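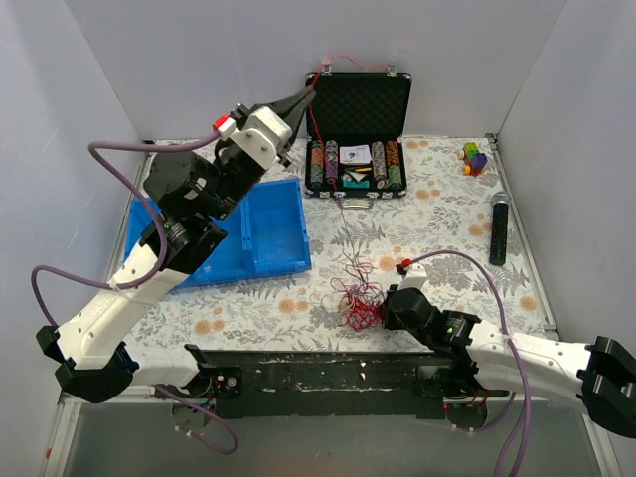
Clurkine Community Help
Home > Workshop and Hobby > Storage and Sorting

Untangling red hook-up wire and packing it in a case so it stays untangled

Posted by Jingyi Qian
Viewed 683 times
Tags: wire, coils, storage, tablecloth

I keep single-colour hook-up wire in a hinged case with the rest of my small supplies. The wire is red, stranded, PVC insulated, and was bought as a 42 m length. The original spool cracked and I took the wire off it by hand, which was a mistake. It is now a bundle with loops passing through other loops, and whenever I need a short piece I pull on the nearest end and the rest tightens.

I would like to sort it out properly before putting it back. My questions are related, so I have put them in one post.

First, what is the correct order of work for a bundle like this? I have been told to find an end and follow it, and I have also been told to ignore the ends and loosen the middle. These can't both be the first step.

Second, should it go back in the case as one coil or as several? The clear space inside is 14 cm across at the narrowest point and the lid closes close to the contents, so a tall spool won't fit.

Third, the surface. The table has a cloth on it, white with grey fern leaves and round peach-orange flowers. I like having it there because small parts don't bounce, but I suspect the wire drags on it and the fabric moves with the wire. Is it worth taking off for this job? There is a rail beside the right-hand edge of the table, so clamping things on that side is awkward.

I am not interested in cutting the bundle into pieces unless there is no alternative. Some of the runs I make are long and I don't want joins in them.

2 replies to the post

Suqin Lu: Is the insulation kinked anywhere, or only looped? It affects the answer.

Jingyi Qian: Looped as far as I can tell. I have run my fingers over the outer turns and they feel even. I can't vouch for the inside.

3 answers, sorted by score

Guangming Long
Accepted

The two pieces of advice you were given belong to different stages. Loosen first, then follow an end. Most tangles in stranded wire contain very few true knots. What feels like a knot is usually a stack of loops that have been pulled tight over each other, and if you begin by threading an end through them you will turn some of them into real knots.

Stage one, loosening. Lay the bundle flat and leave both ends alone. Put your fingers into the middle and spread the mass outward until it forms a loose ring with an opening in the centre. Turn it over and do the same from the other side. Don't pull any single strand further than it wants to go. If one resists, move to a different part of the ring and come back to it. Continue until you can see the surface of the table between most of the strands. This is the slow part and there is no benefit in shortening it.

Stage two, finding an end. Pick whichever end is nearer the outside. Put a flag of masking tape on it, folded back on itself so that no adhesive is exposed. Put a flag on the other end too if you can see it, and write something different on each. They look identical when you have been at it for a while.

Stage three, taking up. Wind from the free end onto a temporary former as you release it. The former should be small enough to pass through the openings in the bundle, because it has to follow the path of the wire. A flat card bobbin with a notch at each end is suitable. A round spool is less so, since it catches. When the bobbin grows too fat to go through, stop and open up the bundle again before going on. At that point the remaining wire is generally slack enough that the rest comes away without much threading.

Wind by turning the bobbin. If you hold the bobbin still and wrap the wire around it, each wrap puts one twist in the wire, and the twist travels down into the part you haven't sorted yet. Over a long length that is enough to make new loops form by themselves.

On the number of coils, I would make several. A single coil of the full length is heavy enough to slump when the case is carried on its edge, and the inner turns drop through the outer ones. Decide on the basis of the runs you make. Leave one coil long for the uncut work and divide what remains into shorter coils for everyday pieces. You said you don't want joins, and this doesn't create any provided the long coil is measured out first.

For the diameter, work down from your 14 cm. The coil needs clearance on both sides or you will have to squash it to get it in, and a squashed coil springs into a figure eight when it is released. I would leave a finger's width at each side. Tie each coil in at least three places with soft ties, spaced evenly, with the ties snug but able to slide. Don't use the wire's own tail wrapped around the coil as the only fastening. It marks the insulation over time and it is the first thing to come undone in transit.

Lay the coils flat, with the tape flags facing up. Put a sheet of thin card between layers if you end up with more than one layer.

As for the cloth, PVC insulation grips woven cotton to a noticeable degree and grips some coated fabrics more. For stages one and two this helps, since the loops you have opened stay where you put them. For stage three it is a nuisance. I would leave the cloth on and put a large smooth sheet over it when you begin winding – baking paper is fine, and so is the back of a roll of wrapping paper. Tape the sheet to itself under the front edge of the table if you can't clamp at the right.

Replies to Guangming Long

Jingyi Qian: The part about turning the bobbin explains a good deal. I had been wrapping. Is card stiff enough, or should I cut something from plastic?

Guangming Long: Corrugated card folds in the middle once there is tension on it. Use the back of a writing pad doubled over, or thin plastic if you have it. Round the corners off whichever you choose.

Xuelian Ye: Agree with all of this except the card between layers. It curls in humid weather and then sits against the lid. I use felt.

Hanyu Lei

Mostly agree with the above. I will add a few points on the case and on the pattern of the cloth, which hasn't been mentioned.

A busy print makes the work harder than it needs to be. Thin strands crossing a pattern of leaves and small branches are difficult to trace by eye, particularly where the wire passes over a flower in a warm colour. Red on peach-orange is poor contrast under a yellow lamp. Any plain sheet in white or pale grey will improve this, and it serves the same purpose as the smooth sheet already suggested. Put it down at the beginning, in my opinion, and accept that the loops will slide a little.

Keep the light low and to one side. Overhead light flattens the bundle and you can't tell which strand is on top. With a side light the upper strand throws a shadow on the lower one, and the crossing order is plain.

Regarding the case, check the hinge side before you put wire near it. Loose turns work their way toward the hinge when the lid is opened and shut, and then get nipped. I keep coils toward the front and use the hinge side for rigid items. If the case has no dividers, a strip of foam pressed in across its width will do.

I bought Flornska flat winders from the hardware counter in Wadard last December, in a pack of eight. They are adequate. The notches are slightly sharp as supplied and should be dressed with fine abrasive paper, otherwise they nick the insulation on the first turn. The wide ones won't go in a shallow case, so measure before buying. A homemade bobbin does the same job.

If you meet a real knot, don't use a metal pick on it. Push wire into the knot from both sides to swell it and then open it with a blunt wooden skewer. Pulling on stranded wire through a tight knot breaks individual strands under the insulation, where you won't see them. Check continuity on any section that was knotted and flex it while the meter is connected. A steady reading while the wire lies still doesn't rule out broken strands.

Replies to Hanyu Lei

Suqin Lu: Second the skewer. A plastic knitting needle also works.

Jingyi Qian: I hadn't thought about the hinge side. The wire was stored there.

Jia

Just cut it up. Wire is cheap, and you'll spend a whole evening on this. Cut wherever it's stuck, throw the short bits in a zip bag and buy a new spool for the long runs.

Replies to Jia

Guangming Long: The post asks for methods that avoid cutting. As a fallback it is reasonable, but the short pieces should be sorted by length or they will be a tangle in the bag.

Jia: fair, missed that line

Update from Jingyi Qian
2023-09-16

I followed the accepted answer with the plain sheet from Hanyu Lei's. Loosening took far longer than winding. There was one true knot, close to the inner end, and it opened with a skewer. That section tested steady when flexed, but I have flagged it and will use it for short pieces only.

The result is one long coil and several short ones, tied with cotton tape. I made the long coil too wide at first and had to rewind it, because I had allowed for the inside of the case and forgotten the lip around the lid. Anyone repeating this should measure at the lip.

The tablecloth stayed where it was. The paper slid on it near the rail, where I had no tape, and I weighed that corner down with a book.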